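Bathroom pickup: which jobs can you hand to a machine?

Readers keep asking whether a home robot can take over the bathroom yet. The short answer is a few parts of it, if you set the room up first. We went through 14 regular bathroom chores with that question in mind, and 6 came out as worth trying. Most of those start with things lying where they shouldn't be – on the floor, or spread over the nearest table.

Before you start

Clear the floor by hand the first time. Thin things cause the most trouble: cords, straps, hair ties, the belt of a robe. A machine that handles a ball or a box well can still make a mess of something flat and floppy.

Put a bin where an arm can reach it without leaning over the toilet. Leave the door open all the way.

Sort by shape. Cups, boxes and bottles go on one side of the table, soft items on the other. Pens and anything else that lies flat should go in a drawer.

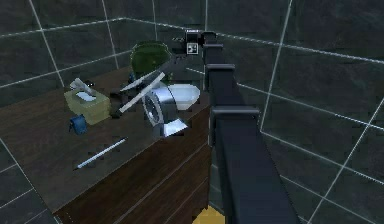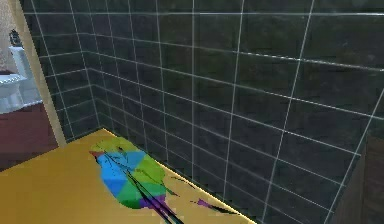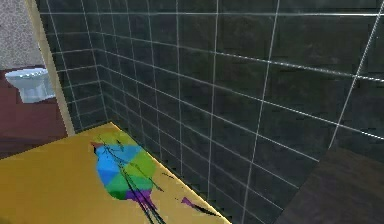
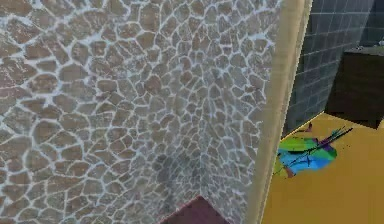
Bathroom pickup in simulation. First picture: the cluttered table. The other three: the multicolored item on the yellow surface.

What to hand over

Picking up single items with space around them is the best place to start. Vularari's arm and the older Lesero both manage this at a slow pace. Wiping a bare counter is also fair game, provided nothing is left standing on it.

What to keep for yourself

Scrubbing grout, cleaning behind the toilet and folding towels. Folding looks good in the videos, but a hand towel still takes you a few seconds. Shiny chrome and glossy tile are hard on cameras too, so dim any bright vanity light before a run.

Is it worth the money?

At 3,000 dollars for a basic Viteo setup, no, unless bending down is a real problem in your house. In that case even a slow floor pickup helps. For everyone else a long-handled grabber and a basket by the door will do the same work.

If you do buy one, run it in the morning after the showers are done and the floor has dried. Check the gripper pads every February and replace them if they feel slick.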